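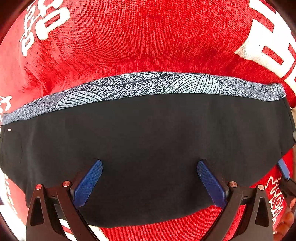

Gallholm Clothing Room – progress report to the Dronberg Fund

27/04/2022

This report covers the period from December to the end of last week. It follows the headings in the grant agreement.

Sorting

We took in 813 garments during the period. Of these, 255 were knitwear, mostly sweaters and cardigans, and they have taken up more time than anything else. Knits are now sorted by color and weight before they go on the shelves. Red and other strong colors are kept apart from the pale ones until they have been washed once.

Small pieces were a problem in our last report. Headbands, belts, pouches and loose bits of fabric were getting folded into larger garments and lost. They are now laid out on top of a plain garment, checked on both sides, and put in their own bin. Black pieces with a patterned edge or binding are stored with the binding facing up, so that they can be told apart without unfolding the whole pile.

Repairs

The mending table opened in the second month, later than planned. The delay was with the Krawczyk building, where the wiring in the back room had to be redone before we could use the irons. Most repairs so far have been seams, hems and buttons. Bindings are slower work and we have a backlog of 9 items.

Storage

The shelving paid for by the grant is up along two walls. The Codik bins fit the lower shelves but not the top one – we measured from the old plan – and the top shelf is being used for blankets instead. No extra money is needed for this.

Spending

Shelving and bins came in under budget. Thread, needles and laundry went over, and we have moved part of the shelving money across to cover it, as the agreement allows. Receipts are attached separately.

Next period

We plan to clear the repair backlog, finish labeling the shelves and start on the winter coats, which are still in bags. We would also like to extend the opening hours of the mending table by two hours a week and will send a short request for this before the next payment date.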